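Money talk: the arms budget for next year

It's that time again, and I've been up to my elbows in quotes for the folding bench. Wiebke Wiegand wants our wish list by November, so please send me yours soon!
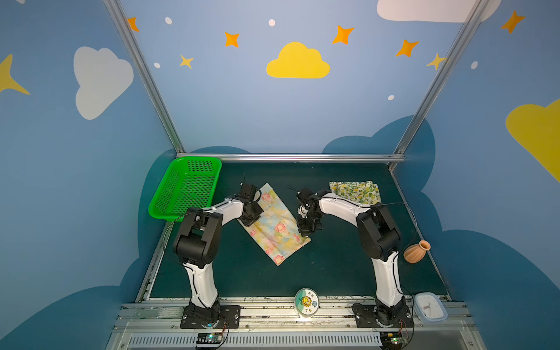

My own list starts with spare grippers. Drikeck wants 437 dollars apiece and Wunderlich is cheaper, but their shipping is slow (ask me how I know). I'd buy two now and hold off on a third arm - we can get a lot more cloth work out of the pair first.

Then there's the small stuff, which always eats more than I plan for. I've put down 300 for cables and clips, and another 100 for fabric in different prints and weights.

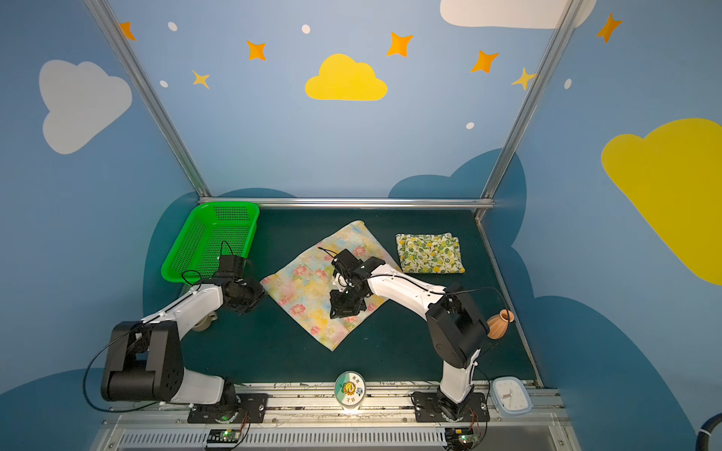 Plotetti will knock 10 percent off if we order together with the Islow bench, so I'm hoping we can agree on one parts list. Send me your numbers, even messy ones!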